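Chapter 5
Showing the Task

Before a robot can learn a job from people, someone has to do the job in a form the robot can use. Chapter 4 dealt with writing motions out as code, one waypoint after another. That approach works well when the part is always in the same spot and always the same shape. It works poorly on a kitchen counter or a packing bench, where things shift between one run and the next. In this chapter we take up the other approach, in which a person performs the task and the motion is recorded.

There are two common ways to record it. In the first, called teleoperation, the person moves a set of controls and the robot copies the movement as it happens. The person sees what the robot sees, or stands close by, and the recording comes from the robot's own joints. In the second, the person carries the gripper in the hand and does the task directly, with no arm attached. A camera on the gripper records the view that the robot will later have from its wrist. 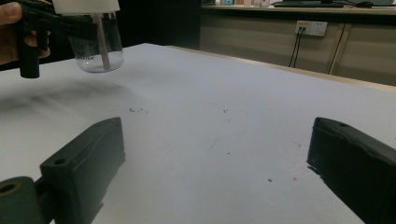

The two ways differ in cost and in speed. A teleoperated arm needs floor space, power, and a safety zone, and most people need practice before they stop overshooting. A hand-held gripper can be picked up and used at once. The price is paid later, when the position of the gripper has to be worked out from the camera's video and other sensors. If the view is blocked for long, the position is lost and the recording may have to be thrown out.

5.1 What a demonstration contains

A demonstration is one complete performance of the task, from a known start to a known finish. For a hand-held gripper it has three streams: the video from the gripper camera, the path of the gripper through space, and the width of the opening between the fingers. When two grippers are used, there are two of each stream, and all of them must share one clock. An error of a few video frames between left and right is enough to spoil a handover.

Throughout this chapter we use a running exercise called the Jenel set. It was recorded at a tabletop with two hand-held grippers and holds 1092 demonstrations of household objects being picked up, moved, and set down. The recordings were sorted with the Pollix labeling tool, described in Section 5.4.

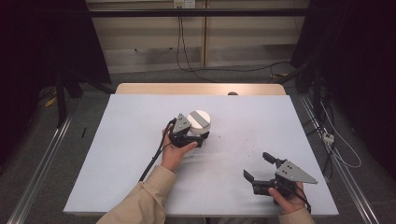

Figure 5.2 Two hand-held grippers in use. The left one is against a white cylindrical object; the jaws of the right one are open.

Notice that the person's own fingers do none of the gripping on the object. This is the main rule of hand-held demonstration. A person can feel an object slip and correct it with a fingertip, but the robot has only the two jaws. A motion that depends on a fingertip can't be copied.

The second rule is to keep the pace even. Beginners tend to rush the approach and then hesitate at the moment of contact. A model trained on such recordings learns the hesitation along with everything else. In the Cho method, which we follow here, each person makes 12 practice runs before any are kept.

5.2 The view from the gripper

A camera mounted near the jaws gives a clear view of the contact but a narrow one. As the gripper closes on a large object, the object can fill most of the picture, and the table and the wall behind it shrink to a strip at one side.

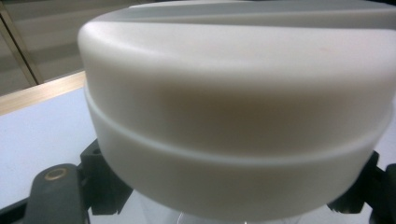
CHAPTER 5 | 12

For this reason many setups, including the Neteo bench used in the lab exercises, add a second camera at head height. The head camera shows where the objects are. The gripper camera shows how they are being held. Section 5.3 explains how the two views are lined up in time, and what to do when one of them drops out partway through a demonstration.

Neteo Learning Materials | All rights reserved | Contact | Back to top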